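Open Day

The bus let us off at the wrong gate, so we walked the length of the Skiltora building in the rain before we found the door with the balloons. My daughter had her hood up and her hands pulled into her sleeves. She was nine and had wanted to stay home.

A woman at a folding table gave us stickers. Ours said 276. I asked if that was how many people had come and she said it was only the number on the roll.

I had worked in that building when it was Dobos and made kitchen goods. I spent four years on the second floor, packing saucepans. The stairs were the same, with the same rubber strip coming off the sixth step. They had painted over the green walls and put in carpet, and the windows were behind curtains now. I looked for the pillar where we used to write our heights and couldn't tell which one it was.

"Is this where you were?" my daughter asked.

"Over there somewhere," I said.

The first room had a film playing and no chairs. The second had a line. We waited 30 minutes, and she ate the crackers I had brought for the ride back. A man ahead of us told his wife that Brillano was putting money into the place and would be hiring by October. She said he'd told her the same thing about Stotura.

When it was our turn a young man in a gray sweater brought us up to the rope. He said they were showing how a person teaches a job to a machine, and today's job was cups. You did it with the grippers, he said, and the machine learned from what you did. He asked us to keep our voices down while his coworker was working.

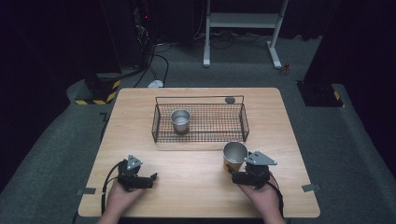
The cup job, second floor.

My daughter put her chin on the rope. I thought she would be bored. She watched the gripper bring the cup over toward the basket, and she held her breath, the way she did when I took out a splinter.

"Why doesn't she use her fingers?" she whispered.

"Because it hasn't got fingers," the young man said.

The cup went in beside the other one. It made a small sound against the wire. The coworker waited, then took both cups out again, set them back on the table, and began over. Her face didn't change. I knew that face. I had worn it for four years with a saucepan in each hand and a sheet of brown paper under my elbow.

I asked the young man how many times she did it in a day.

"Until lunch," he said. "Then we switch."

"Does it get any better at it?"

"The machine? A little. Last week it dropped everything."

He asked if my daughter wanted a turn. There was a practice pair on a bench by the wall, with two paper cups. He showed her where to put her fingers, and she squeezed, and the jaws closed on nothing. She squeezed again. On the third try she had a cup by the rim, and she carried it the length of the bench with her tongue between her teeth and put it down on its side.

"That's fine," he said. "It needs to see those too."

She stood the cup up and tried again. There were people behind us, but he let her go on. I took off my coat and held it.

On the way out she counted the steps under her breath and stopped on the sixth.

"This one's broken," she said.

"It always was."

It was still raining. We missed the four o'clock bus and stood under the sign for the next one. She had her hands out of her sleeves, and she was picking up my coat button with two stiff fingers, letting it go, and picking it up again.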